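3.2 Household tap use

Diaries came back from 47 homes in Skurkska, 24 of them on a meter. Kitchen use was under-reported, as in Tekin's pilot. Rinsing mostly, and running the tap while waiting for hot. Bathroom figures held up better, though two diaries had no July entries and were droped. Weights as in Uysal, see 2.4.

Figure 2. Kitchen tap running at a thin stream into a single-basin steel sink.

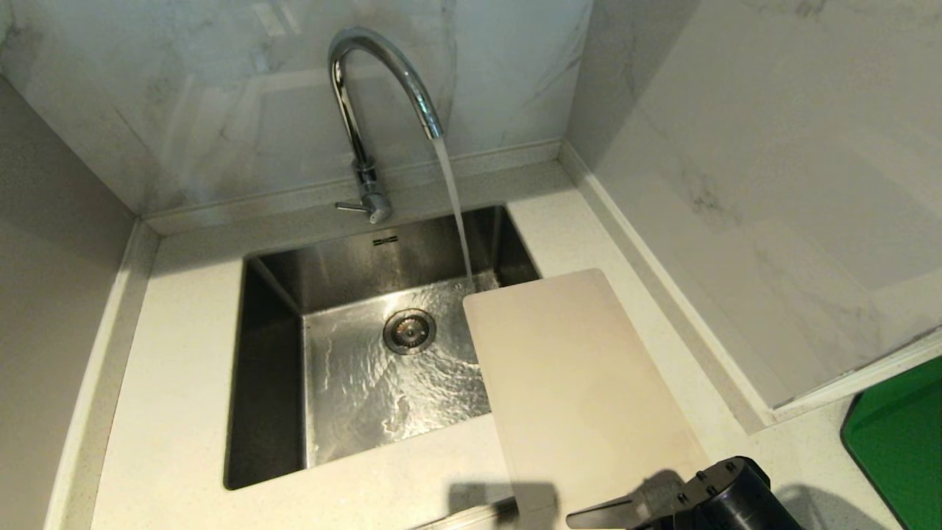
3.3 Meter readings

Read monthly, in litres. Anything over 1000 a day checked for leaks.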